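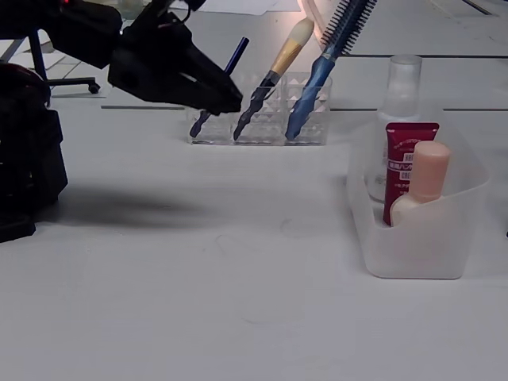

Storage firm says clear trays will end the dressing table muddle

Oct 15, 2019

A Citport shop is asking customers to empty their make-up bags on to the table and start again, this time with everything on show.

Nestus, which sells boxes and baskets for the home, began a new range this month made up of see-through holders for brushes and pencils, and frosted bins for the larger items. The firm claims that anyone who sorts their cosmetics this way will save 9 minutes every morning. It has not said how it arrived at that figure, and when asked for the workings it sent over a second copy of the leaflet.

The idea is simple enough. Tools stand upright in a low holder, one to each compartment, and the pots and tubes go in the bin beside it. The rest of the table is meant to stay bare. Shoppers are told to throw out whatever they have not used in the past 30 days, a rule that will come as bad news to anyone who owns a lipstick for weddings.

There is some sense in it. A brush left loose in a bag picks up powder and crumbs, and its bristles get bent. Standing it on its end with the head in the air keeps it clear of all that. A mug does the same job, though, and most homes already have one.

The clear plastic is a harder sell. It looks well in a shop window, but a holder with a diamond pattern cut into its walls has a good many small edges for dust and spilt foundation to settle in. The leaflet says to rinse it in warm soapy water and leave it to dry. It does not say how often, or whether the time spent doing so comes out of the 9 minutes.

Frosted bins may be the better buy. They let in enough light to give a hint of what is inside, and they hide the worst of it from visitors. The trouble is that a bin is still a bin -- things go in at the top and the one you want sinks to the bottom.

Rival shop Ulero, which has sold plain acrylic boxes in the town for years, said it had no plans to follow with a sorting scheme of its own. "People buy a box and put things in it," a spokeswoman said. "We have never felt the need to write a leaflet."

At Hoàng, the beauty counter across the road, staff were kinder. They said customers often buy a brush they already own after losing the first one in a drawer, and that two of the same thing is common. They did not seem in any great hurry to see the habit cured.

The Nestus range stays on sale until the end of December. The firm says it will then ask buyers whether their tables are still tidy, and has promised to publish the answers -- good or bad.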